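The counter came first and the rest of the kitchen had to live with it. It is dark gray stone, flecked with lighter specks, and according to the woman who chose it, it cost more than the car she was driving when she signed for it.

"I was told it would last my lifetime," she says. "I didn't ask what it would be like to look at for a lifetime."

She runs Gurnel, a small business that sets up rental kitchens for people who own property and would prefer never to think about forks. She has outfitted 48 of them so far. Her own kitchen is where she tries things out, usually one tray at a time, against a pale curtain that she hung in June as a stopgap and has since stopped apologizing for. 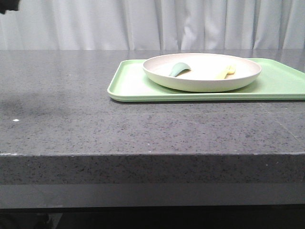
What goes on a counter that stays out all day?

A tray, one plate, and whatever you would otherwise leave lying around.

She is a believer in trays. "A plate on a counter is something you forgot to put away. A plate on a tray is a decision. Same plate." Her clients at Stustov, a cluster of lakeside cabins, wanted bowls, boards, canisters and a rooster. She got them down to trays in light green and a cream plate for each cabin. The rooster is still under discussion.

Why green? "Because I'd already bought 257 of them," she says, and then, after some thought, "and it's kind to the stone. Dark gray makes white look like a dentist's office. Green takes the edge off."
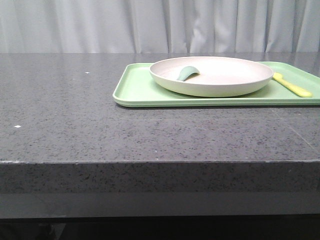
Words and interview by the Kirkegaard Home Pages staff

The trouble with speckled stone, she'll tell you, is that it hides things until it doesn't. Coffee grounds vanish completely. A single crumb of white bread can be seen from the hallway. She wipes the counter at seven in the morning and again before bed, and claims to find something new each time.

"People buy the pattern so they won't have to clean as much. Then they spend their evenings stroking the counter to find out if it's dirty."

Her method is a damp cloth, a dry cloth and no sprays. She once tried a polish called Jukero on the recommendation of a client. "It smelled like a pear that had been to law school. I still have most of the bottle, if you'd like it."

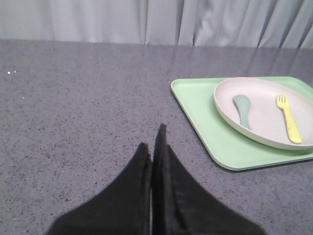

The curtain gets kinder treatment. It was meant to hide a wall waiting for tile, and the tile quote came in at over $1183, so the wall is still waiting. She has grown fond of the folds. They soften the room, she says, and they go in the washing machine – try doing that with a backsplash.

Would she put one in a client's kitchen? "Nowhere near a stove. Behind a plain stretch of counter, sure, if they're willing to iron." She pauses. "I don't iron mine. I tell them to iron theirs."

We finished with the question everyone asks her, about how much should be left out on a counter. Her limit is 4 things, and the tray counts as one. The toaster counts as two.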